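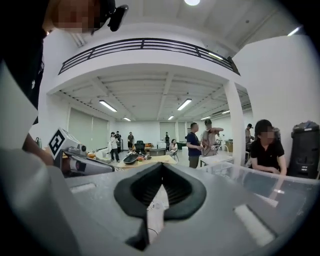
Search this repository
Type / to search
Print this page | E-mail this page

# Trarnness Tide Gauge Transcriptions

Hand-entered readings from the harbour gauge books at Trarnness, with the scripts used to check them. The data are plain CSV and can be read without the scripts.

## Contents

- `readings.csv` – one row per reading, 1,634 rows
- `pages.csv` – one row per page of the gauge books, 235 rows
- `queries.csv` – readings the transcribers could not settle, 51 rows
- `books.csv` – one row per book, 4 rows
- `check/` – consistency checks
- `convert/` – unit and time conversion

## Source

The gauge books are ruled ledgers kept at the harbour office. Each page has columns for time, height, wind and remarks. Book 3 was rebound at some point and two of its leaves are in the wrong order; `pages.csv` gives both the bound order (`seq_bound`) and the order the entries imply (`seq_true`). Use `seq_true` unless you are checking against the physical book.

Heights were read by eye from a painted staff on the inner quay. The staff was replaced between books 2 and 3. The remarks column records the change but gives no levelling figures, so the two halves of the series should not be joined without an offset of your own. We do not supply one.

## Fields in readings.csv

| Field | Type | Notes |
|---|---|---|
| `reading_id` | integer | unique, never reused |
| `page_id` | integer | joins to `pages.csv` |
| `line` | integer | line on the page, from the top |
| `time_raw` | text | as written, including "noon" and "H.W." |
| `time_24` | text | HH:MM, blank if it could not be worked out |
| `height_raw` | text | feet and inches as written |
| `height_m` | decimal | metres, to two places |
| `wind` | text | as written, not standardised |
| `remarks` | text | as written |
| `flag` | text | see below |

Spelling in `wind` and `remarks` has been left alone. Ditto marks have been expanded and the expanded text put in square brackets. A blank cell means a blank in the book. Where something was written but could not be read, the cell holds `[illegible]`, and there is a matching row in `queries.csv`.

## Flags

- `A` – both transcribers agreed
- `B` – they differed and the difference was settled from the page
- `C` – they differed and it was not settled; the value given is the first transcriber's
- `X` – struck out in the book, kept for completeness

Rows flagged `X` should be dropped for nearly all purposes. Rows flagged `C` are usable for timing but we would not trust the inches. The commonest confusion is between 1 and 7 in book 2, where the writer's sevens have no crossbar.

## Method

Every page was entered twice, by different people, using the Gresimico entry form. The form shows one line at a time and does not display the other transcriber's value. The two files were then compared with `check/compare.py` and differences sorted by page.

Times are in local time as kept at the harbour. No summer time correction has been applied. Several June entries in book 4 appear to be an hour out against their neighbours, which may mean the clock was changed late or the entries were copied up afterwards. They have been left as written.

Conversion from feet and inches is exact and is rounded once, at the end. Earlier releases rounded the inches first, and heights in those releases can differ by 0.01 m.

## Running the checks

You need Python 3 and nothing else.

 python check/compare.py first.csv second.csv
 python check/range.py readings.csv
 python convert/heights.py readings.csv out.csv

`range.py` prints any height outside the marked length of the staff. It prints nothing if all is well. It reads the staff limits from `books.csv`, so do not rename the columns there.

## Known problems

- `time_24` is blank for most entries given only as "H.W." or "L.W.". Filling these from predicted tides would be circular and has not been done.
- Wind directions in book 1 may be magnetic. The book does not say.
- Opening `readings.csv` in a spreadsheet can turn `height_raw` values such as 4-11 into dates. Import the column as text.
- The Mora plotting script reads an older column order and needs `height_m` moved to column five.

## Unsuitable uses

The series is too short and too broken for work on long-term sea level. It must not be used for navigation or for setting floor levels.

## Related material

The Lưu index lists vessels named in the remarks column and uses the same `page_id` values. It is kept in a separate repository and has its own licence.

## Licence and corrections

Data: CC BY 4.0. Scripts: MIT.

Corrections are welcome as issues. Give the `reading_id`, the present value and the proposed one, with the page reference. Please do not send edited copies of the whole file – line endings change and the comparison becomes useless.

Print this page | E-mail this page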